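Sorting Straps, Cords and Bands: Your Questions

Gönül Dönmez answers the questions that come in most often at the Kestia sorting desk. If yours isn't on the list, write to us and she will get to it, usually by Friday.

I have a whole drawer of tangled straps. Where on earth do I begin?

First of all, take heart, because you are in very good company! We've had 2,636 letters and messages since the desk opened, and I'd say the tangled drawer is the one that makes people sound the most tired. My advice is to get everything out of the drawer and onto a table before you try to undo a single knot. Spread the piles apart as far as the table allows, with a bit of bare wood showing between one and the next, and put your bins along the edge closest to you so you can drop things in without reaching over the mess. Then make yourself a cup of tea and just look at it for a minute.

Should I sort by color or by type?

I go by color first, and I know some of you will write in to disagree (the Meléndez sisters already have, twice, and very charmingly). Color is something you can see from across the room, even in a knot, while telling a lanyard from a luggage strap takes picking it up and turning it over. A thin reddish cord and a flat teal band never get confused, so that first pass goes quickly. Once the colors are apart you can split them again into flat and round if you have enough to make it worth the trouble. If all you own is black straps, then of course you'll have to go by width, and I'm sorry, it is slower. 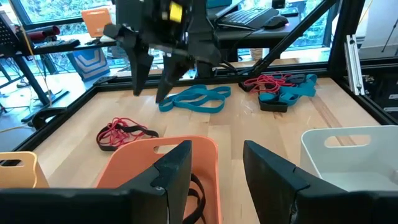
What kind of bin works best?

Plain plastic with rounded corners and a handle hole in the side, if you can find it. Rounded corners are easier to wipe out, and a buckle doesn't get wedged in them the way it does in a square box. I like a different color for each kind of thing, say orange for straps and white for whatever you haven't decided about yet. You don't need many. I started with three and stayed with three for years. Ours came from Hernanetti, but any housewares store will have something close, and old ice cream tubs do perfectly well for thin cord.

My straps come out of the bin curled up like springs. Is that bad for them?

Not a bit. Webbing that has been coiled keeps a memory of the coil, and most of it relaxes if you lay it flat overnight. A long flat band does better folded back and forth on itself in loose loops, which also makes it nicer to shake out when you want it.

How do I get a thin cord out of a knot without making it worse?

Slowly, and please don't pull the ends! Lay the whole bundle down and loosen it outward from the middle with your fingertips until it spreads into a wide, floppy coil. By then you can generally see where the end goes under. If the cord has wound itself around something else, work on that part last, when there's slack to spare. I once spent most of a June evening on a single hank from the Tretitz church sale and enjoyed it more than I'd like to admit.

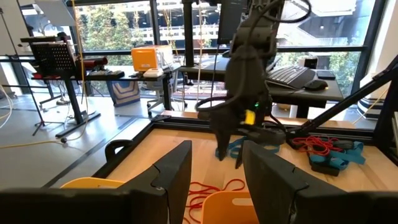

What should I do with lanyards I'll never wear again?

Keep two or three for keys and pass the rest along. Schools and clubs are often glad of them, though do ask before you turn up with a bagful. My cousin had 97 of them from her conference years, all in one pillowcase, and a summer camp took the lot.

How often should I go through the bins?

Twice a year is plenty for most households. If a bin won't take one more strap without you pushing it down with your hand, that's your sign to do it sooner.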